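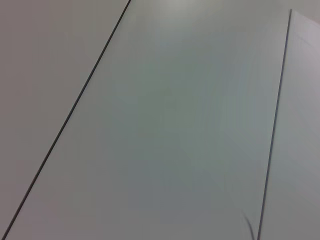
티켓 1099: 손목 카메라 패널 윤곽 검출 불안정, 접근 전 확인 규정 적용 문의

상태: 종결(조건부)
분류: 비전 / 작업 규정
접수처: Heltton 기술지원
요청 부서: Dollov 조립동 자동화 파트
관련 소프트웨어: Azar 셀 제어기, 윤곽 검출 모듈
관련 장치: Skaser 흡착 핸드, 손목 카메라
접수일: 2019년 10월 9일
우선순위: 보통

접수 내용

손목 카메라로 무광 패널의 양쪽 긴 변을 검출한 뒤 흡착 위치를 계산하는 공정임. 같은 자재, 같은 레시피로 반복하는데 오른쪽 변의 검출 결과가 실행마다 달라짐. 왼쪽 변은 안정적임. 오른쪽 변이 틀어지면 흡착 중심이 패널 바깥쪽으로 밀리고, 제어기가 폭 공차 초과로 정지함. 정지 후 작업자가 재시도를 누르면 통과하는 경우가 많아 현장에서는 재시도로 운용해 왔음.

추가로 패널 오른쪽 아래, 변에 가까운 위치에 작고 어두운 곡선 모양이 잡힘. 검출 모듈은 이를 무시하도록 설정되어 있음. 이 상태로 흡착을 진행해도 되는지, 작업 규정상 어느 항목이 적용되는지 확인 요청함.

요청 사항은 다음과 같음.

- 오른쪽 변 검출 불안정의 원인과 조치
- 표면에 식별되지 않은 표시가 있을 때의 처리 기준
- 재시도 버튼 사용의 허용 범위

첨부: 접근 위치의 손목 카메라 화면, 레시피 내보내기 파일, 이벤트 로그

1차 회신 (Heltton 기술지원)

첨부 화면과 로그를 확인함. 패널 면에는 무늬나 인쇄가 보이지 않고 밝기 변화도 완만함. 특징점 기반 정합은 이런 면에서 쓸 수 있는 점이 거의 없으므로, 변 검출에 의존하는 현재 레시피 구성 자체는 타당함.

문제는 변 바깥의 배경임. 왼쪽 변 너머는 평평한 회색 면이고 패널보다 조금 어두움. 오른쪽 변 너머에는 패널보다 밝은 흰색 면이 좁은 띠로 들어와 있음. 즉 왼쪽은 어두운 쪽에서 밝은 쪽으로, 오른쪽은 밝은 패널에서 더 밝은 면으로 넘어가는 경계임. 그 사이에 가늘고 어두운 선이 있어 사람 눈에는 변이 분명하지만, 레시피의 극성 설정은 양쪽 모두 "배경이 어두움"으로 되어 있음.

로그를 보면 오른쪽 변이 실패한 실행에서는 검출선이 흰색 면의 안쪽이나 바깥쪽 경계로 옮겨 가 있음. 어두운 선이 충분한 점수를 얻지 못하면 모듈이 조건에 맞는 다른 경계를 고르는 동작이며, 모듈 결함은 아님.

확인이 필요한 사항:

- 흰색 면이 무엇인지. 종이인지, 판인지, 상자의 옆면인지 화면만으로는 판별 불가함.
- 해당 물체가 공정 도면에 있는 고정물인지, 임시로 놓인 것인지.
- 곡선 모양이 실물에서 무엇인지. 가느다란 가닥, 얕은 접힘, 표면 흠집 가운데 어느 쪽으로도 볼 수 있음.
- 접근 위치의 손목 각도. 두 변이 위로 갈수록 좁아지게 잡히는 것으로 보아 기울기가 큼.

확인 전까지 재시도 운용은 중단할 것. 사유는 아래 규정 해석 항목에 기재함.

요청 부서 회신

- 흰색 면: 공정 도면에 없음. 배치 기준에 포함된 물체가 아닌 것으로 확인함.
- 곡선 모양: 해당 자재는 확인 전에 다음 공정으로 넘어가 실물 대조를 하지 못함.
- 손목 각도: 레시피 작성 당시의 접근 위치를 그대로 사용 중. 당시 조명 반사를 피하려고 기울여 잡은 것이며, 수직 촬영 위치는 티칭되어 있지 않음.
- 재시도: 중단 공지함. 다만 생산 일정상 정지 시 복구 절차가 필요하므로 대체 절차를 함께 회신 바람.

노출 시간을 올리면 어두운 선이 더 잘 분리되는지도 문의함.

2차 회신 (Heltton 기술지원)

노출에 관한 답부터 기재함. 올리는 것은 권장하지 않음. 첨부 화면의 위쪽 가운데 부근에 이미 약한 밝은 부분이 있음. 노출을 더 주면 이 부분이 먼저 포화되고, 흰색 면과 패널의 차이도 줄어듦. 오른쪽 변에는 불리한 방향임. 노출은 3000 마이크로초로 고정하고 자동 노출은 끌 것. 자동 노출이 켜져 있으면 시야에 들어온 흰색 면의 넓이에 따라 패널 밝기가 바뀌고, 같은 임계값이 실행마다 다른 의미가 됨. 레시피 내보내기 파일에는 자동 노출이 켜진 상태로 저장되어 있음.

레시피 수정안:

왼쪽 변과 오른쪽 변의 극성을 분리할 것. 오른쪽 변은 "밝음에서 어두움" 전이만 받도록 하고, 탐색 방향은 패널 안쪽에서 바깥쪽으로 지정할 것. 가장 강한 경계 대신 첫 번째 경계를 선택하도록 바꾸면 흰색 면 쪽 경계로 넘어가는 경우가 줄어듦.

탐색 구간의 바깥 한계를 줄일 것. 현재 구간은 영상 끝까지 열려 있음. 패널의 허용 위치 편차에 맞춰 닫을 것.

기울어진 영상에서 계산한 폭을 그대로 공차와 비교하지 말 것. 작업면 보정을 적용한 뒤 비교해야 함. 현 레시피는 영상 아래쪽의 한 줄에서만 폭을 재고 있어 접근 높이가 조금만 달라져도 값이 변함. 보정 후 최소 2개 위치에서 재고, 두 값의 차이가 한계를 넘으면 정지하도록 설정할 것.

곡선 모양이 있는 구역을 무시 영역으로 등록한 설정은 삭제할 것. 변 검출에서 제외하는 것과 표면 확인에서 제외하는 것은 별개 설정인데, 현재는 양쪽에 모두 걸려 있음. 변 검출 쪽에만 이상점 제거를 남기면 됨.

수정 순서는 자동 노출 해제, 작업면 보정, 극성 분리, 구간 축소 순으로 함. 노출이 고정되지 않은 상태에서 임계값을 조정하면 조정값을 신뢰할 수 없음.

규정 해석

적용 문서는 Dollov와 합의된 셀 작업 규정이며, 해당 조항은 11항 "접근 전 확인"임. 조항의 취지와 이번 건에 대한 해석은 다음과 같음.

가. 작업 영역의 물체
접근 전 손목 카메라 시야에는 배치 도면에 있는 물체만 있어야 함. 도면에 없는 물체가 자재 옆에 있으면, 간섭 여부와 관계없이 확인 미완료로 처리함. 검출이 성공했다는 사실은 확인을 대신하지 않음. 이번 건의 흰색 면은 도면에 없으므로 이 항목에 해당함.

나. 표면의 미식별 표시
흡착 예정 면에서 식별되지 않은 표시가 검출되면 육안 확인 전까지 흡착하지 않음. 표시가 흡착 패드 위치 밖에 있는 경우에도 이물인지 자재 손상인지 기록해야 함. 영상만으로 종류를 확정하여 기록하지 않음. 판별되지 않으면 "미식별"로 적고, 자재를 분리 보관한 뒤 실물을 대조함. 이번 건은 실물 대조 전에 자재가 이동하였으므로 기록은 "미식별"로 남겨야 하며, 사후에 흠집이나 이물로 변경할 수 없음.

다. 재시도
재시도는 통신 지연이나 영상 취득 실패처럼 측정값이 나오지 않은 경우에만 허용함. 폭 공차 초과는 측정값이 나온 상태의 정지이므로 재시도 대상이 아님. 같은 조건에서 다시 재어 통과한 값을 채택하면 공차의 의미가 없어짐. 종전 운용은 이 항목 위반임.

라. 무시 영역
무시 영역의 추가, 변경은 레시피 변경으로 취급함. 변경 사유와 적용 자재를 기록하고, 작성한 사람과 다른 사람이 승인함. 현재 등록된 영역에는 사유 기재가 없음.

마. 접근 자세
티칭 당시의 조명 조건이 바뀌었으면 접근 자세를 다시 검토함. 반사를 피하기 위한 기울임은 허용하나, 작업면 보정 결과를 함께 보관해야 함.

이 해석은 작업 품질과 절차에 관한 것임. 셀의 방호 구역, 속도 제한, 비상정지 회로에 관한 안전 평가는 본 티켓의 범위가 아니며, 위 조치로 대체되지 않음.

대체 복구 절차

폭 공차 초과로 정지한 경우의 절차는 다음과 같음. 제어기 화면의 재시도 버튼은 해당 알람에서 비활성화할 것.

- 셀을 정지 상태로 유지하고 알람 당시의 영상과 측정값을 저장한다.
- 손목을 대기 위치로 후퇴시킨다. 접근 위치에 둔 채로 작업 영역에 손을 넣지 않는다.
- 현장 잠금 절차에 따라 출입한 뒤, 배치 도면과 작업면을 대조한다. 도면에 없는 물체는 치우고 기록한다.
- 자재의 표면과 양쪽 긴 변을 육안으로 확인한다. 미식별 표시가 있으면 자재를 분리한다.
- 출입 상태를 해제하고 대기 위치에서 새 주기로 시작한다. 이전 측정값은 삭제하지 않는다.
- 같은 자재에서 알람이 다시 발생하면 그 자재는 진행하지 않고 레시피 담당에게 넘긴다.

요청 부서 적용 결과

자동 노출 해제, 노출값 고정, 작업면 보정, 좌우 극성 분리, 탐색 구간 축소를 순서대로 적용함. 무시 영역은 표면 확인 쪽에서 삭제함. 변 검출 쪽 이상점 제거는 유지함.

적용 후 시험 운전에서 오른쪽 변이 다른 경계로 넘어간 사례는 없었음. 도면에 없는 흰색 판을 일부러 오른쪽에 놓은 시험에서는 변 검출은 정상으로 나왔으나, 시야 내 미등록 물체에 대한 알람은 발생하지 않음. 현재 Azar 모듈 설정으로 이 알람을 낼 수 있는지 문의함.

표면 확인 쪽에서는 반대 방향의 문제가 있음. 패널의 긴 변과 나란한 희미한 줄무늬가 조명에 따라 표시로 검출되는 경우가 있음. 감도를 낮추면 가는 표시도 함께 빠질 우려가 있어 값은 변경하지 않음.

3차 회신 (Heltton 기술지원)

미등록 물체 알람은 현재 모듈에 없음. 변 바깥쪽 좁은 구간의 평균 밝기를 등록값과 비교하는 검사로 일부 대체 가능함. 배경이 회색 작업면일 때의 값을 등록하고, 허용 범위를 벗어나면 정지로 설정할 것. 작업면과 밝기가 비슷한 물체는 잡지 못하므로, 시작 전 육안 대조는 생략하지 말 것.

줄무늬는 방향 조건으로 걸러낼 것. 긴 변과 나란하고 대비가 낮은 것만 제외하고, 굽은 것과 방향이 다른 것은 크기와 관계없이 남길 것. 첨부 화면의 곡선 모양은 이 조건에서 제외되지 않아야 하므로, 해당 영상을 기준 영상으로 등록하고 레시피를 바꿀 때마다 검출되는지 확인할 것. 검출되지 않으면 변경을 승인하지 않음.

Skaser 핸드의 흡착 압력 임계값은 이번 건과 관련이 없으므로 변경하지 말 것. 흡착 성공 신호를 표면 확인 결과로 사용하는 설정도 금지함.

종결 조건

- 방향 조건을 적용한 레시피의 승인 기록
- 기준 영상 검출 결과
- 폭 공차 초과 알람에서 재시도 버튼이 비활성화된 화면
- 배경 밝기 검사의 등록값과 허용 범위
- 해당 자재의 표면 표시 기록("미식별" 유지)

처리 이력

기준 영상 검출 결과 접수, 곡선 모양 검출됨.
재시도 비활성화 화면 접수.
배경 밝기 검사 등록값 접수. 허용 범위는 조명 교체 후 재등록 필요.
레시피 승인 기록 접수, 작성자와 승인자가 다름을 확인.
표면 표시 기록 접수, "미식별".

조명 교체 후의 재등록은 Dollov 정기 점검 항목으로 이관함. 수직 촬영 위치 추가 티칭은 별도 티켓으로 접수할 것.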